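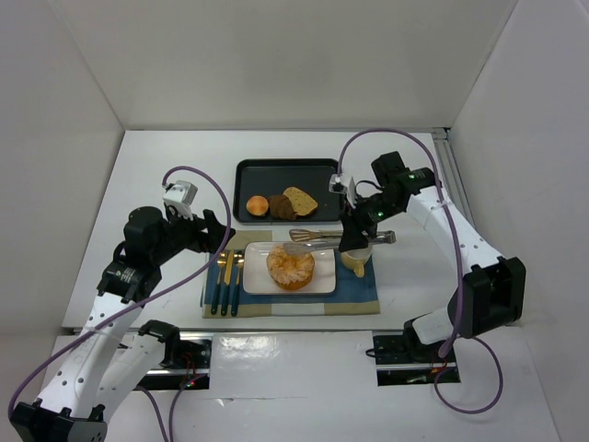
Serving Breakfast with Two Arms: What Went Wrong and What We Learnt

April 2021 – by Evelien Van Acker and Pirmin Kofler

We use cookies to remember your settings. Accept / Manage

1. Background

Our project, which we named Tramano after a very long evening of failing to find anything better, set out to have two small robot arms serve a pastry on to a plate with a pair of tongs. The right arm was to do the serving and the left arm was to keep the plate still. We chose breakfast partly because we both like it, and partly because pastries are awkward in an interesting way: they are sticky, they crumble, and no two are the same shape.

We had inherited a good deal of working code from last year's group, and we would like to thank them here, even though (as you will read) one line of it caused us most of our trouble!

2. The fault

During run 91 the right arm closed on the tongs, lifted them, and began to carry them towards the tray. Halfway there it stopped receiving new positions. It should have frozen. Instead it carried on at its last speed, pushed the tongs down against the table and kept pressing until Evelien reached the stop button. No one was hurt and nothing broke apart from our confidence, but the wrist motor was too warm to touch for a good while afterwards, and we were both rather shaken.

We did not run the arms again until we had written everything down. Pirmin kept the log in a paper notebook, which we would warmly recommend to other groups, as our computer was busy being restarted at the time.

3. Finding the cause

We first blamed the cable. It seemed so likely – the cables loop over the arms and get tugged at every big movement – that we spent two whole afternoons swapping and re-fixing them. The fault came back all the same.

The answer was in the log file from the controller. The watchdog, the little timer that is meant to halt an arm when messages stop coming, had been set to 3000 milliseconds. Last year's group had raised it in December to get round a slow camera, and had never put it back. Three seconds does not sound like much until you are standing next to the arm. We found the setting on line 2193 of the start-up file, with a comment beside it reading "temporary".

What made the messages stop in the first place was a separate matter. Both wrist cameras were writing to the same disk as the controller, and when the disk filled its buffer the control program had to wait its turn.
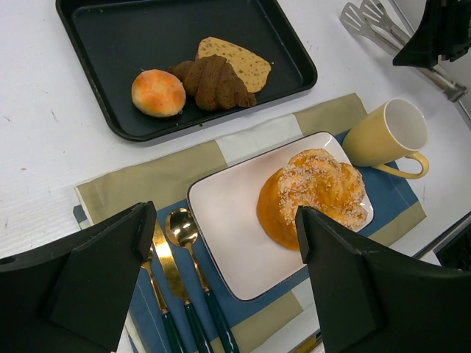 4. Changes made

The watchdog is now set to 113 milliseconds, the shortest value we could use without false stops. The cameras write to their own disk. We also added a limit on motor current, so that an arm pressing on something solid lets go by itself, and we moved the stop button to where either of us can reach it sitting down.

To test the changes we pulled the network plug on purpose during slow movements with nothing in the gripper. The arm halted each time. We then repeated the test holding the tongs, and it halted again, though on one try it dropped them, and we have left that as an open point for whoever takes over the project.

5. What is still to do

The left arm has the new watchdog but not yet the current limit, and it should be run only at low speed until that is added. Pirmin has marked the place in the code.

Search this site Search Go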